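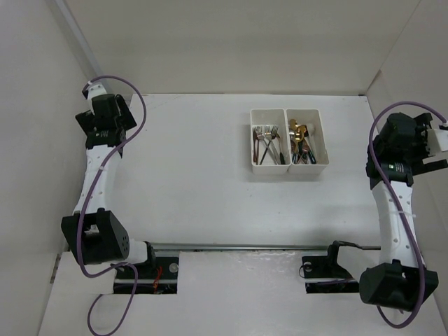 Converting a Delivery Van to Electric: What I Did All Semester
by Veronika Pintér
September 28, 2018

So my project was the van. If you've walked past the back lot in the last few months you've probably seen it, it's the beige one with the dent in the sliding door (the dent was there when we got it, I swear). The idea was to take a tired old diesel delivery van, pull out the engine, put in an electric motor and a battery pack, and find out if it could still do the job it was built for. The job, in our case, was the bread route for Wevitska, a bakery that drops off at cafes and two school kitchens every morning. They were selling the van anyway, and they let me have their route sheets as well, so I had real stops to plan for and real loads to carry.

Why a delivery van and not a car? Everybody in my year wanted to do a car! But a delivery van has kind of the perfect life for electric. It goes the same way every day, it never goes very far, it stops constantly (so you get a lot of braking energy back) and then it sits in the same spot all night long where you can plug it in. The Wevitska route is 52 miles, door to door, and that number ended up running my whole life.

Getting the old stuff out

I thought this would be the quick part. It was not the quick part. The engine came out fine with a borrowed hoist, but the exhaust had rusted onto its hangers and I spent an entire weekend underneath it with penetrating oil dripping in my hair. The fuel tank I drained and had hauled off by the scrap yard. I kept the gearbox, and I went back and forth on that a lot. You don't really need gears with an electric motor, it pulls hard from a standstill, but making a direct drive would have meant a custom shaft and a new rear axle ratio, and I had a student budget. So the motor bolts up to the original gearbox through an adapter plate, and you leave it in second for pretty much everything. Third if you're feeling fancy on the county road.

The adapter plate I drew three times. The first one had the bolt circle mirrored. I'm including this so the next person checks which side of the drawing they're looking at before they send it to be cut, please learn from me.

The motor and the battery

The motor is a used Vodov unit that came out of an airport baggage tug. It isn't powerful on paper, but the torque is all right there the second you touch the pedal, and for a loaded van in town that matters a lot more than top speed. I did have to limit it in the controller. On the first drive I put my foot down the way I used to with the diesel and every empty bread crate in the back slid to the rear doors with an amazing crash.

The battery pack is made up of 4 modules, secondhand, wired in series. Two are under the floor where the fuel tank lived and two are in a steel box behind the front seats. I would have loved to get all of them under the floor to keep the weight down low, but there's a crossmember in the way and I wasn't going to start cutting the frame of a vehicle that drives on public streets. The box takes up a bit of cargo space, enough to lose one stack of crates. The Wevitska drivers told me they could live with that.

Before I used the modules I cycled every one on the bench, slowly, and logged the voltage the entire time. One was noticeably weaker than the others and the seller swapped it. If I'd skipped that step the weak one would have dragged the whole pack down and I'd have been chasing it for weeks.

Charging is through a plain Zou charger mounted under the hood, in the big empty space where the engine used to be (there is so much room in there now, you could keep a dog in it). It charges overnight with no trouble at all.

The things that stop working

Here's what I hadn't thought through properly. When you take out a diesel engine you also take out the power steering pump, the vacuum for the brake booster, the alternator and the heater. All gone! The brake booster got an electric vacuum pump, which was the first thing I fixed, and I didn't move the van an inch under its own power until it was in. The alternator got replaced with a converter that feeds the normal 12 volt system from the main pack. For the steering I used an electric pump from a wrecked hatchback, and it works but it whines, and you hear it a lot more now that there's no engine drowning it out.

The heater is still not really solved. I put in a small electric one, and it's okay for clearing the windshield, but it eats into the range and your feet stay cold. I'm hoping to try heated seats before November comes around, as they use much less power than warming up all that air.

Driving the route

I ran the full route on a bunch of mornings, first empty and then with sandbags standing in for the bread. Empty, it was easy, I came home with plenty left. Loaded, I came home with less than I wanted, and there's a long hill outside Zaltau that I could just watch eating the gauge. Coming back down gives you some of it back but nowhere near all.

What helped most was silly stuff. Pumping the tires up to the proper pressure, for one. Fixing a rear brake that was dragging a little. And driving it differently, lifting off early before the stops and letting the motor slow the van down. After those changes I finished the loaded route comfortably, and I did it again the next day in the rain with the wipers and lights on to be sure.

The money

Parts came to 3000 dollars, leaving out the van itself and the tools I could borrow. Most of that was battery. The motor was a bargain and the thing that surprised me was cable, because the thick orange stuff costs a fortune by the foot and I measured badly and had to buy it again.

What I'd change

I'd do the wiring diagram before the wiring. I'd buy a better crimping tool on day one. I'd also make the battery box so that the lid comes off without taking out the passenger seat, which right now it does not, and every time I want to check a connection it's a half hour of bolts.

The van still needs its inspection paperwork finished before Wevitska can try it with actual bread in it. Their morning driver has asked me more than once when she gets to have a go. I've told her to leave it in second.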